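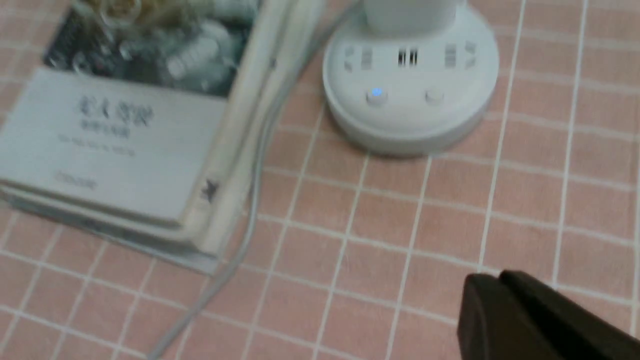
Plekora schrieb:
Corrado, bitte verrate, woher der Stoff ist! Ich suche seit Februar etwas Kariertes für meinen Basteltisch und finde nur Rot-Weiß wie im Biergarten. Und bügelst du so was von links?

Corrado Carbone
Beiträge: 452
Der ist von Vestergaard, Reststück, und ich bin total verliebt in die Farbe! Irgendwo zwischen Lachs und Pfirsich, bei Tageslicht noch mal ganz anders als abends unter der Lampe. Bügeln ja, von links, auf mittlerer Stufe. Dazu das grüne Tuch dahinter, da hatte ich erst Bedenken, aber die beiden zusammen machen mir richtig gute Laune.

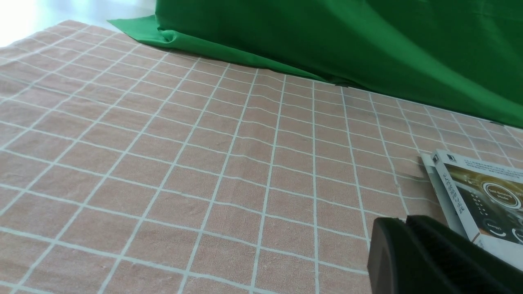 Gesäumt habe ich es übrigens noch nicht. Ich schwanke zwischen einem schmalen Saum von 6 mm und einem breiten mit Briefecken (die kann ich inzwischen ganz gut, hat ja auch lange genug gedauert). Meinungen bitte!

Brinent
Breit, auf jeden Fall breit! Gib 5 cm zu, dann fällt die Kante schön schwer. Bei Karos kannst du dich wunderbar an den Linien entlanghangeln, Anzeichnen entfällt.
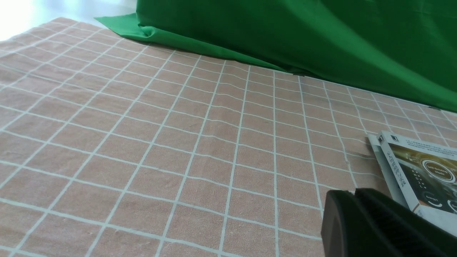 Revimden schrieb:
Da muss ich widersprechen. Briefecken auf Karo sehen nur gut aus, wenn die Linien wirklich fadengerade gedruckt sind, und das sind sie bei Restware selten. Ich hatte mal eine Decke, da lief das Muster am Ende ein ganzes Kästchen schief. Schmal umnähen und fertig.

Plekora schrieb:
Oder Schrägband in Weiß???

Corrado Carbone
Beiträge: 453
Schrägband, Plekora, das ist ja eine tolle Idee!

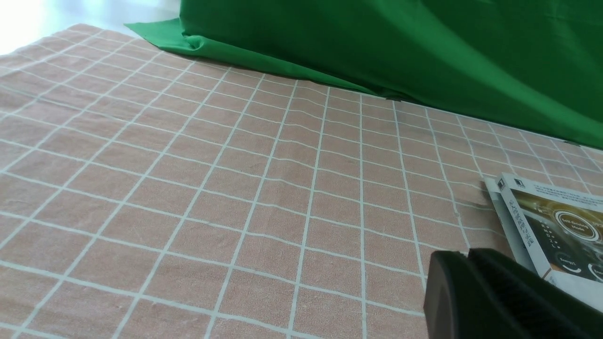
Mit dem Fadenlauf hat Revimden schon einen Punkt, ich habe gestern Abend extra einen Faden gezogen und bin zum Glück sauber durchgekommen. Das Wellige liegt also am Bügeln: rechts von der Mitte wackeln die weißen Linien noch ein bisschen, da gehe ich noch mal mit Dampf drüber. Und der grüne Zipfel, der so zerknautscht auf den Karos liegt, kommt gleich mit unters Eisen. Mein kleines Reiseeisen hat nur 700 Watt, das dauert eben.

Brinent
Feuchtes Geschirrtuch dazwischen, dann reichen auch die. Und ich bleibe bei breit!

Revimden schrieb:
Schmal. Aber mit dem Schrägband könnte ich leben.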